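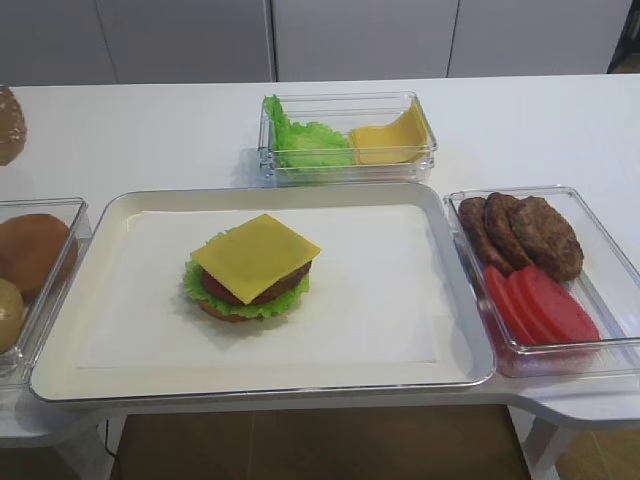

Figure 1. Assembled toy cheeseburger on a paper-lined tray, with further toy ingredients in clear containers.

December
Dedberg Survey Methods Unit, Tirkville

4.2 Do food models improve portion recall?

Dietary surveys that rely on memory have a long-standing problem with portion size. People forget what they ate, and when they do remember it they are poor at saying how much. Food models are the usual remedy. The respondent is shown a life-size item and asked whether the portion eaten was smaller, larger or the same. The method is cheap and easy to teach, and it has been in use for so long that its benefit tends to be assumed. We are less sure.

The Tirkville survey collected 3222 recall interviews, of which 622 used models. Reported portions in the model group were less spread out than in the rest of the sample, and the first project report took this as a gain in accuracy. It need not be one. If respondents shown a single model drift towards its size, the spread will shrink whether or not the answers are any better. A method that made everybody give the same wrong answer would look very good on this measure. Without weighed intakes for the same meals, the two explanations cannot be told apart, and the survey did not weigh meals.

The Flilden sub-study was meant to settle the matter. It recruited 200 adults, served them a known lunch and interviewed them the next day, half with models and half without. The average error was slightly lower with models, but nearly all of the difference came from drinks and rice. For sandwiches, filled rolls and burgers there was no clear gain. These were also the foods respondents said they found easiest to judge, which should make us cautious about using confidence as a stand-in for accuracy.
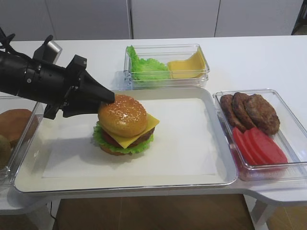

Layered foods are hard to size for reasons that a better model may not cure. Height, width and filling can each vary, and a respondent asked to compare a meal with a model is being asked to fold all three into one answer. The surroundings may matter too. The burger in the second photograph stands to the left on a large white rectangular tray, and a respondent who ate from a small plate could well judge the same item differently. Interviewers at Flilden were given no rule on what models should be placed on, and the choice was not recorded. Nor do we know whether respondents judged the whole item or only the bun.

Stoica, the coding package used for both data sets, adds a further difficulty. It turns 'a bit bigger' into a fixed step in grams, and the manual does not say where the step comes from. Changing it within sensible limits was enough to remove the advantage for rice. We would want a weighed comparison with at least 500 meals, and the coding step fixed in advance, before recommending models for mixed dishes - and we would not be surprised by a null result.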